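We use cookies to keep this site running. By continuing to browse you accept our cookie policy.

Fabric by the Yard: Your Questions
By Roya Shojaei
Last updated: October

I get the same questions in my inbox every week, so I finally sat down with a coffee and answered them all in one go!

Do you sell half yards?

Yes! The smallest cut I do is half a yard, and after that you can go up in quarter yards. If you order more than one piece of the same fabric it comes as one long cut (unless you leave me a note at checkout).

Should I wash it before I sew?

I always do, especially cotton. I lost a whole skirt to shrinking once and I'm still mad about it. Wash it the way you plan to wash the finished thing, then iron it while it's a tiny bit damp.

Will the color match what I see on my screen?

Pretty close, but screens are all over the place. Greens and teals are the worst for this — my phone and my laptop can't agree on them at all. If you're matching something you already own, order a swatch first. They're $2 each and I mail them in a plain envelope.
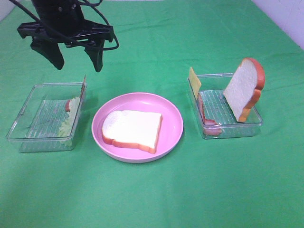 Bright green cloth with a slight blue cast, soft wrinkles and all.

How do I get fold lines out?

Steam, mostly. Hang the fabric in the bathroom while you shower, and if that doesn't do it, press it from the back with a damp cloth in between. Stubborn creases in heavier cotton might need a second go.

How long does shipping take?

I cut orders in the mornings and drop them at the post office on Sirnside before 4. Most people in the US have their package within 12 days, usually a lot sooner.

Can I return a cut piece?

Sorry, no, but if I sent the wrong thing or you find a flaw, email me a photo and I'll fix it. Please don't wash it first!

Sign up for the newsletter to hear about new fabrics.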